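Käserei Wuster übernimmt Laden in Mumbridge

Die Käserei Wuster eröffnet im März ein zweites Geschäft in Mumbridge. Der Betrieb zieht in die Räume der früheren Metzgerei am Marktplatz, die seit dem vergangenen Sommer leer standen. Das teilte das Unternehmen am Vormittag mit. Die Verkaufsfläche ist mit 53 Quadratmetern etwas kleiner als im Stammhaus, dafür gehört ein Gewölbekeller dazu, in dem künftig Hartkäse reifen soll.

Nach Angaben des Betriebs ist dort Platz für 320 Laibe. Den Anfang machen ein Bergkäse aus Rohmilch und ein mit Rotwein gewaschener Schnittkäse, der bisher nur auf dem Wochenmarkt zu haben war. Die Milch kommt weiterhin von drei Höfen aus der Umgebung. Frischkäse und Joghurt werden nicht vor Ort hergestellt, sie werden jeden Morgen aus dem Stammhaus geliefert.

Neu ist eine kleine Theke mit warmen Gerichten. Zwischen 11.30 und 14 Uhr gibt es Käsesuppe, Raclettebrot und ein wechselndes Tagesgericht. Das Brot liefert die Bäckerei Cheung, die schon den Stand auf dem Wochenmarkt versorgt. Abends sind Verkostungen geplant – zunächst zweimal im Monat, jeweils mit Anmeldung im Laden.

Der Umbau kostet rund 4.000 Euro mehr als vorgesehen, die alte Kühlanlage musste komplett ersetzt werden. Am Eröffnungstermin ändert das laut Wuster nichts. Der Wochenmarktstand bleibt bis Ende April bestehen, danach wird neu entschieden. Gutscheine aus dem Stammhaus gelten auch in Mumbridge.

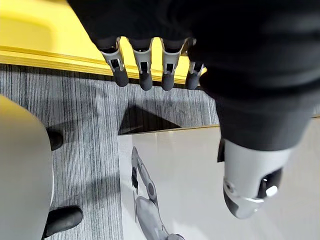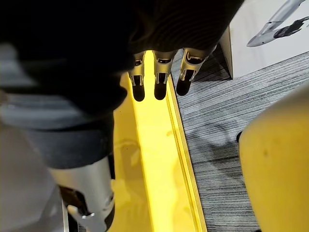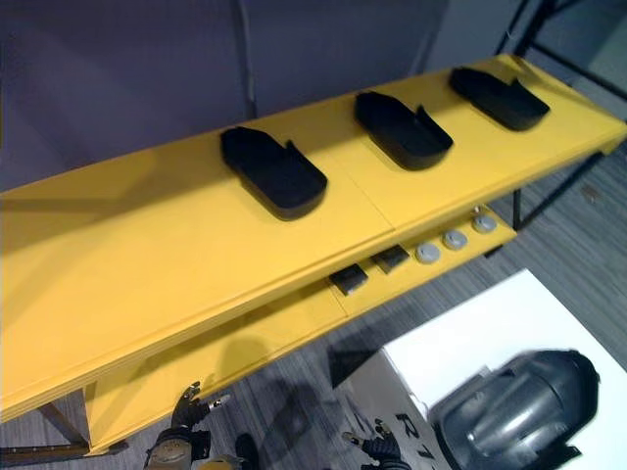
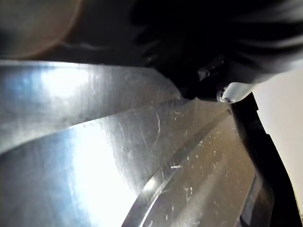 Skitik: Schön, dass in die alte Metzgerei wieder etwas Essbares kommt. Den Rotweinkäse kaufe ich seit Jahren am Stand, der ist im Winter oft schon um zehn ausverkauft. Hoffentlich machen sie samt Theke auch mal nach 18 Uhr auf – wer auswärts arbeitet, schafft es sonst nie hin.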